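Mar 27, 2024

**Lekudeo to restore early feature "The Road to Flandholm"**

The film archive Lekudeo has announced that it will restore "The Road to Flandholm," a black-and-white feature long believed to survive only in a shortened television copy. Work will be carried out at the Lunex laboratory and is expected to be finished in June.

The picture follows a ferry clerk and a retired judge who share a house for one winter while a disputed will is settled. Six reels of the original negative were identified last year in the Tuhiwai collection – among them the courtroom sequence, which was removed before the television release.
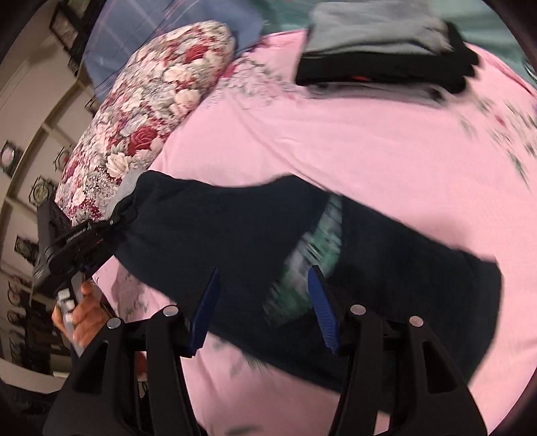
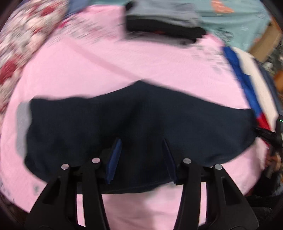
Folded clothing on a pink sheet, first picture; dark garment laid out on pink cloth, second picture.

Damage to the negative is limited mainly to the opening reel. The laboratory will repair torn sections by hand before scanning, and the soundtrack will be taken from a separate print held by the archive. No color will be added, and the original title cards will be kept.

The restored version will first be shown in the Lunex screening hall, which seats 200. Tickets will be available from the archive's box office, with 20 seats set aside for film students. A home release is under review – terms have not yet been agreed with the holders of the music rights.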